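Shirt folding still the slow part of the laundry, trial finds

Household machines can now fold a towel without much trouble. A shirt is a different matter, according to results released in January by Triria, a small research firm working on what it calls soft-goods handling.

The firm logged 800 attempts at a single chore: take a shirt lying crumpled on a made bed, flatten it, and fold it to a size that fits a drawer. The arm and its two-finger gripper finished 86 of those attempts with no help. In the rest, a person had to step in at least once, most often at the first stage, before any folding had begun.

"Flattening is where the time goes," said Mererid Howells, who ran the trial. "Once the sleeves are out and the collar is where the software expects it, the folds are a short routine. Getting to that point from a heap is the hard bit."

The bed itself is part of the problem. Most published folding work uses a firm table with a plain top. A mattress gives way under the fingers, and a loose cover moves with the garment. If the gripper closes too low it picks up both layers, and the shirt comes up with a pleat of bedding attached. If it closes too high it takes nothing. Triria puts the usable margin on a soft surface at 2 mm for thin cotton, less than the movement of the mattress when someone leans on it.

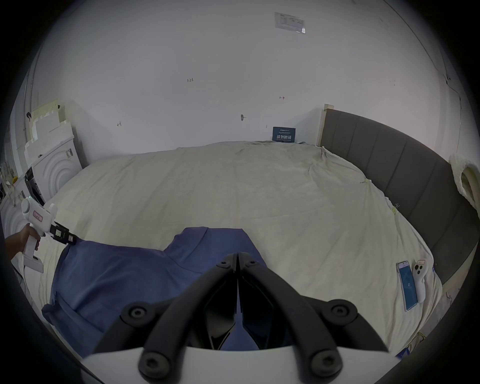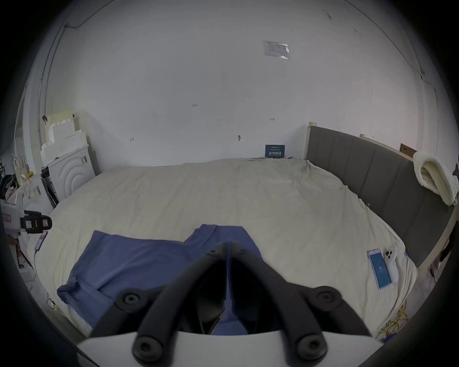
A blue garment spread on the bed cover, with the black gripper fingers over it.

To teach the motion, the firm relies on people doing the chore by hand with the same type of gripper the arm carries, so that the recorded movements can be copied without converting them from a human hand. The training set stands at 1240 of these demonstrations. Dayana Quintero, who prepares the recordings, said the demonstrators soon change how they work. They stop pinching fabric in the middle and go for corners and hems, where there is an edge to catch. They also learn to pull a corner taut with one tool before moving the other.

That second habit matters for cost. A one-armed machine cannot hold and smooth at the same time, so it has to drag the cloth and rely on friction with whatever is underneath. On a duvet cover this works poorly. Adding a second arm fixes most of it, but raises the price of the machine and the floor space it needs beside the bed.

Colour and contrast gave less trouble than expected. Dark or mid-toned shirts on pale bedding were separated reliably. White on white was not, and the firm left those attempts out of the headline figure. Collars were a mixed case: a stiff one gives the software a clear landmark, while a soft one is easily read as another crease.

Karla Lozano, a buyer at the hotel linen contractor Conomis, has followed the work with some interest and no plans to order. Her company's flat items already go through fixed folding machines, she said, and guest shirts are a small share of the load. "We fold those by hand. A machine would have to do it at close to our speed, on whatever surface is free, and put up with odd items. I have not seen that."

Howells does not dispute it. She expects the next version to handle T-shirts and pillowcases first, with buttoned shirts to follow once the two-arm set-up has been tested over longer runs. Buttons are not being attempted at all. The trial shirts were left either fully open or fully done up, and the machine made no effort to change that.

Triria will repeat the trial on the same task with two arms, and says it will report white garments separately this time.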